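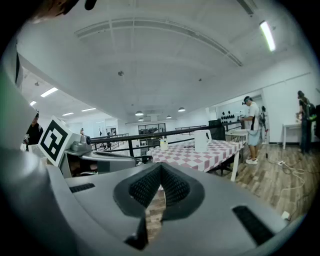

Projektbericht: Handgeführte Greifer zur Aufzeichnung von Manipulationsaufgaben
Exkursion und Vorführung bei Bastos, Kastedbridge
Bearbeitet von Tahmineh Bahrami und Joni Leinonen
Stand: 13. August 2023

1 Anlass und Fragestellung

Im Rahmen des Projektmoduls Automatisierung nahm unsere Gruppe am offenen Labortag der Firma Bastos teil. Vorgeführt wurde das Verfahren Hirko, bei dem eine Person einen Greifer von Hand führt und die Bewegung später auf einen Roboterarm übertragen wird. Für den Bericht waren zwei Punkte zu klären: wie die Lage des Greifers im Raum bestimmt wird und welcher Aufwand für eine verwertbare Aufzeichnung anfällt.

2 Aufbau

Die Vorführung fand in einem Raum mit Holzboden auf der Galerieebene statt. Als Arbeitsplatz diente ein Tisch mit rot-weiß karierter Decke, darauf ein weißer Wasserkocher. Das Muster der Decke ist nach Auskunft von Kedir Gidey, der die Vorführung leitete, für die visuelle Lagebestimmung günstig, solange es nicht den größten Teil des Bildes einnimmt. Strom- und Datenleitungen lagen auf dem Boden – für einen Dauerbetrieb wäre eine feste Kabelführung nötig.

Die Greifer haben ein graues Gehäuse und dunkle, strukturierte Fingerauflagen. Am Gerät sitzt eine weiße Platte mit einem quadratischen Schwarz-Weiß-Marker. Über den Marker wird die Lage des einen Greifers relativ zum anderen geschätzt, sofern er im Bild des jeweils anderen liegt.

3 Ablauf

Nach der Einweisung durch Saimi Heinonen wurden 28 Durchgänge aufgezeichnet. Die Aufgabe bestand darin, den Wasserkocher zu greifen, um eine Handbreite zu versetzen und wieder abzustellen. Jeder Durchgang begann und endete mit geöffneten Fingern über der Tischkante.
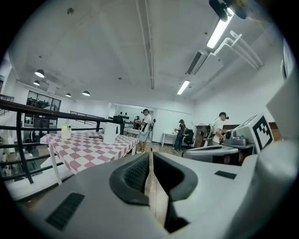 Verworfen wurden acht Durchgänge, davon vier wegen Verlusts der Markererkennung. Bei den übrigen war die Bewegung zu schnell, sodass die Bildschärfe für die Auswertung nicht ausreichte. Die Auswertung erfolgte mit der Software Kemari auf einem Rechner des Betreibers; die Rohdaten lagen uns nicht vor.

4 Beobachtungen

Die Einarbeitung ist kurz. Kritisch ist die Handhaltung: Wird das Gerät zu stark gekippt, wandert der Marker aus dem Sichtfeld. Die Deckenbeleuchtung verursachte auf glatten Flächen Reflexe, deren Einfluss wir nicht quantifizieren konnten. Die Greifkraft wird nicht gemessen, was die Übertragung auf nachgiebige Objekte einschränkt.

5 Offene Punkte

Zu klären bleibt die Wiederholgenauigkeit bei wechselnden Bedienern. Wellington Nogueira hat zugesagt, das Kalibrierprotokoll nachzureichen. Die Angaben in Abschnitt 3 beruhen bis dahin auf unserer Mitschrift.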